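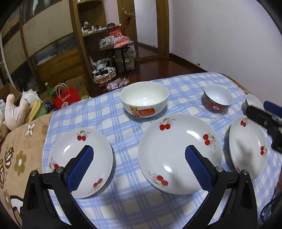

Re: anyone else waiting on seed wheat and urea quotes?

Hi all,

Gitau, thanks for putting this out there, I was starting to think it was only us! I've trimmed your message and stuck my answers underneath.

Gitau Makori wrote:
> We asked Sarkitz for a price on urea for fall delivery and they would only
> hold it for 2 days. Last year they held it until we'd talked to the bank.
> Is everybody getting this, or did we end up on somebody's bad list? Also, has
> anyone tried splitting the order, half now and half in spring?

You're not on a bad list. We got the same thing from Sarkitz in August, same two days, and when I called to grumble the guy at the desk told me their own supplier reprices every morning before he's had his coffee. So I took it. I didn't love the number but I had the shed swept out and a truck lined up, and I've been burned before by waiting for a dip.

On splitting: we did that two seasons back and I'd say it was a wash on price, but it made the cash side a lot easier to live with. The catch was storage. Our spring half showed up early, during that wet stretch, and we lost 3 bags to a leak over the east door (my fault, I knew about the leak). If you have a dry corner, go for it. If you're planning on tarps, I'd think twice.

Diệp Diệp was asking at the elevator whether Kelgate will deliver out to our side of Medina. They will, but there's a minimum, and it's more than most of us need alone. Nhi Cù and I were talking about going in on a load together. Would you want in, Gitau? We'd need to settle on one drop point, and our yard is fine for that as long as the truck comes in from the north gate. Not the south one, please, the culvert is still soft.

As for seed wheat, I have nothing useful. I cleaned my own this year and I'm a little nervous about the germination, so I sent a sample off and I'm still waiting to hear back. Jasmina, didn't you get yours tested early? What did they charge you?

Oh, and whoever borrowed the moisture meter, Vy Trương has the case and the spare battery sitting in her pickup. She'd like to hand them over before her kids turn the case into a lunchbox.

I'm calling Kelgate tomorrow around 8 in the morning, so if you want your tonnage in that conversation, write me tonight. Just the amount and whether you want it bagged or bulk.

Erkitness Farm, end of the gravel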